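Notebook – June, scholarship round, Pirkwood office

9:40 a.m. Went through the new applications with Hauwa Etim. 103 came in before the portal closed, 91 of them complete. The other 12 are missing a transcript or a supervisor letter. Chukwuemeka is emailing those applicants today.

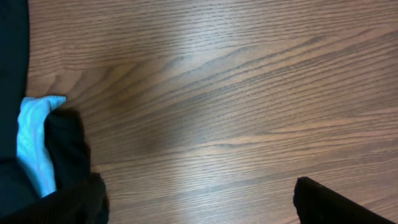

Five of the incomplete ones come from the same department at Prusurwood, so I suspect their office sends transcripts in a batch. Hauwa will call them before we mark anyone late.

Scoring sheet: Amarachi wants the research fit column split in two, one for topic and one for host lab. Fine by me, but the total has to stay at 200 or last year's scores can't be compared. She will redo the weights tonight.
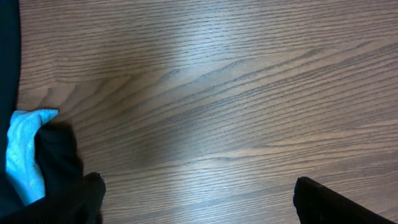

Tabletop with fabric at the left, glare across the middle.

Test run of the new sheet on last year's files: 86 is the lowest total that still got funded. Two readers were far apart on the Sustby exchange proposals. Need to ask Binta Akande how she read the travel rule. 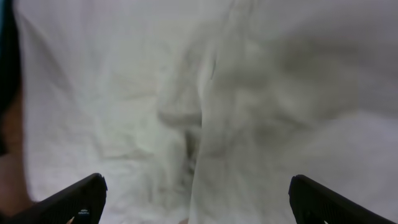 To do

Send reader packs to Binta Nwachukwu and Chukwuemeka.
Check whether the Rizk top-up can be held with another award – the terms say "normally no".
Fix the broken link on the applicant page. 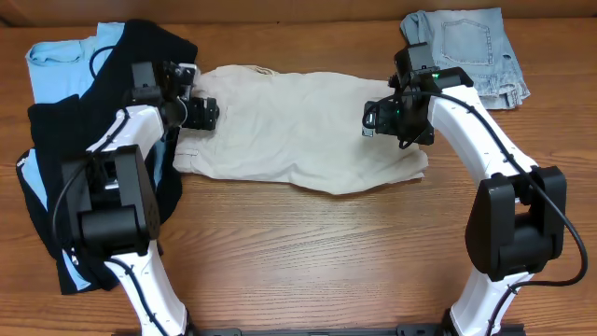
2:15 p.m. Hauwa got through to Prusurwood. Transcripts are on the way, all five. Still no answer on the Rizk terms, so those files stay in the yellow folder.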